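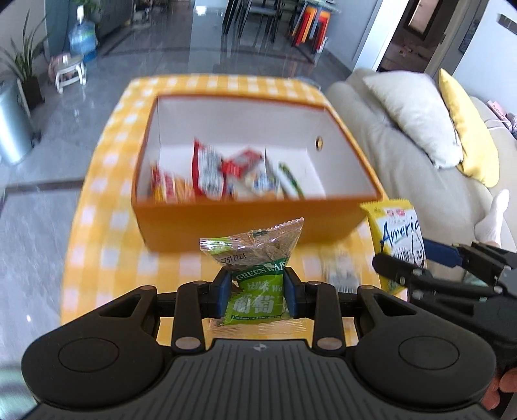
Dried fruit is food too, a reader wrote after the last round, so why does the checklist treat the snack table as furniture? Fair point. The snack table has moved from Section 1 (Floors, Chairs, Things People Trip Over) to Section 3, where it joins the fridge and the urn.

Trestcombe Hall, rentals and public events
Walk-through checklist with comments, December round
Mark each line OK, FIX or ASK. Comments go underneath. A comment that reads "see last time" will be treated as FIX.

Section 1. Floors and ways out

1.1 Front doors open fully and stay open on the hook.
OK. The left one needs a shoulder.

1.2 Back exit clear, inside and outside.
FIX. Inside was clear. Outside was a stack of folding chairs, put there so the inside would be clear.

1.3 Exit signs lit.
OK. Both of them, including the one that spent the fall pretending.

1.4 Mats flat, no curled corners.
FIX. The long mat has been taped at the same corner so many times that the tape is now the thing you trip on. Take it up and start over.

1.5 Occupancy notice posted and readable. Main room limit is 100.
OK. It is posted behind the coat rack, which makes it readable in July. Please move the rack.

Section 2. Electrical

2.1 Extension cords: no damage, none under mats, none plugged into each other.
FIX. Two plugged into each other behind the stage, leading to a string of lights that was off. Separated and put in the cord drawer. They will find each other again.

2.2 Breaker panel unlocked and labeled.
ASK. Breaker 6 is labeled "do not." Do not what? It was on when checked and left on.

2.3 Space heaters off and unplugged when the room is empty.
OK.

2.4 Åberg wall heater in the small room: grille clean, three feet of space in front.
FIX. Clean grille. The space in front had a piano bench in it. Bench returned to piano.

Section 3. Food and drink

3.1 Fridge at 40 degrees or below, thermometer on the middle shelf.
OK on temperature. The thermometer was in the door, where it reads whatever the last person to fetch milk did to it. Moved back.

3.2 Nothing in the fridge without a name and a date.
FIX. One tub, no name, no date, a good deal of character. Gone.

3.3 Packaged snacks sealed, date or batch code readable, no tears along the seam.
OK. For anything imported, a code counts only if you know how to read it. If you can't tell a batch number from a best-by date, mark ASK and look it up before the event, when there is still time to buy crackers.

3.4 Allergen information kept with the food.
FIX. When small packets come out of a bigger carton, keep the carton until the table is put away. Sometimes it is the only place the full ingredient list appears. Dried fruit can be packed with sulfites, and the people who need to know that need to know before they eat it.

3.5 Nothing small and round in reach of toddlers.
ASK. Whole grapes are out, as always. Raisins are a gray area and hard candy is worse. Could the organizers at the Nukik winter sale put the candy bowl somewhere higher than a knee?

3.6 Tablecloths clipped, hem off the floor.
FIX. We own 19 clips. The usual number in use is zero. A child pulling on a loose cloth can bring down everything on the table, and if the urn is up there, that includes the urn.

3.7 Urn on its own table, against the wall, cord behind.
OK — but please don't let "its own table" turn into "its own table plus the cookies."

Section 4. Fire and first aid

4.1 Extinguishers on the wall, pin in, needle in the green.
OK for the kitchen and the stage. The tag on the stage unit carries number 521, which doesn't match the log. ASK whoever swapped it. It may have gone home to the Sakville annex, along with our good broom.

4.2 First aid kit sealed and stocked.
FIX. Seal broken, bandages gone, tweezers present, four packets of hot sauce. Restock and relocate the hot sauce.

4.3 Smoke alarms tested by button.
OK. Loud enough to end choir practice early. The choir has asked for notice next time and will get it.

Added by a second checker, Monday evening:
1.2 chairs now gone from the back exit. 2.4 piano bench is in front of the heater again. 3.6 clips found in the cord drawer, all of them, and put on the tables. 2.2 still "do not." Leaving it open until the electrician's visit.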